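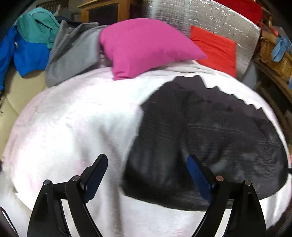

Hand-Held Demonstrations: Soft Goods, Set 2

Welska records manipulation tasks in furnished rooms with a hand-held gripper. The operator carries the tool and performs the task directly, and the wrist view is stored with jaw width and tool pose. The same tasks are later repeated by remote control on a fixed arm so the two methods can be compared. Pages for rigid objects and drawers are listed under Standard and Pumley.

Garment on blanket. Jaws open over a white fleece blanket with a large black garment lying on its right half. Two-jaw tool, padded fingers, one pad dark navy and the other blue. Cushions and jackets are left in view behind the work area.

Task definition: grasp one edge of the garment, lift clear of the blanket, place, release. An episode starts with the jaws open and ends with the jaws open. Regrasps are allowed and are labeled separately.

Notes on this set

Episodes accepted: 1357. Operators: Ayana Workneh and Marcelino Villanueva. Labeling: Mal-soon Kwon.

Dark cloth on pale fleece gives a clean outline from above. Folds inside the dark area are harder to separate, and labelers mark the grasp point from finger position when the fold can't be resolved.

The fleece tends to come up with the garment if the fingers close too low. Episodes in which both layers are lifted are kept and tagged "double." They are excluded from the default training split.

Approach speed is left to the operator. Closing speed is not: the trigger is squeezed over two seconds, then held for a short pause before the lift. Early episodes without the pause were dropped after pose tracking lagged behind the jaws.

Remote-control sessions use the same start and end conditions. Yeshi Derese runs these on Thursday afternoons from the Tilahun bench. Episodes run longer by this method, and operators regrasp more often.

Calibration files are stored with each session. Send corrections to labels to Nahom Adugna with the episode number and the tag in question.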